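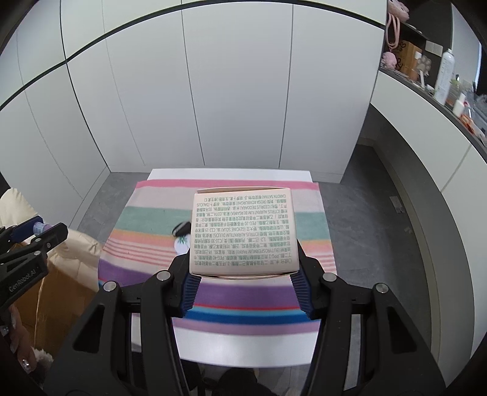
Issue 20, page 2

Kasell K2 hand-held gripper
Demonstration days at the Haron showroom

The Kasell K2 is a two-finger gripper for small packaged goods. It is held and closed by hand, so that a packing task can be tried by a person before any arm is bought or programmed. We stock it for hire and for sale, and it can be tried at Haron on any demonstration day.

What to expect on the day

A session lasts two hours. Chantal Melnyk runs the table and Tanner Lévesque answers questions on mounting and spares. Visitors spend most of the time handling goods themselves. Small cartons with printed faces are a good place to begin – the flat sides sit squarely between the pads and a carton can be held upright with the text still in view. Narrow cylindrical items come next and take more practice.

We work on a striped cloth laid over a white table. Bring your own goods if you can. The Quinlan team brought a crate of sample sachets in May and went home with a much shorter list of questions than they came with.

The fingers

Each finger is a set of matt black links turning on metal pins, with a dark blue ribbed pad on the inner side. The pads are a wearing part. Order them in pairs, and change both at once. Wipe off dust with a dry cloth before a session – no solvent.

Thin-walled cartons will crease if squeezed hard. Close the fingers until the carton stops slipping and leave it there. Soft quilted goods can be lifted by a fold, but they hang and swing, so allow more room on the table.

Ordering

K2 gripper, single: part 314
Ribbed pads, pair: part 100
Hire: by the week, collection from Haron or delivery through Warnano

Hire charges come off the price if you buy within the hire period. Left-handed users need no separate version.

Next demonstration: November 23, 2019. There are 20 places. Please book through the showroom desk and say what you would like to pick up, with the size of the smallest item. Parking is behind the building, entrance by the side door.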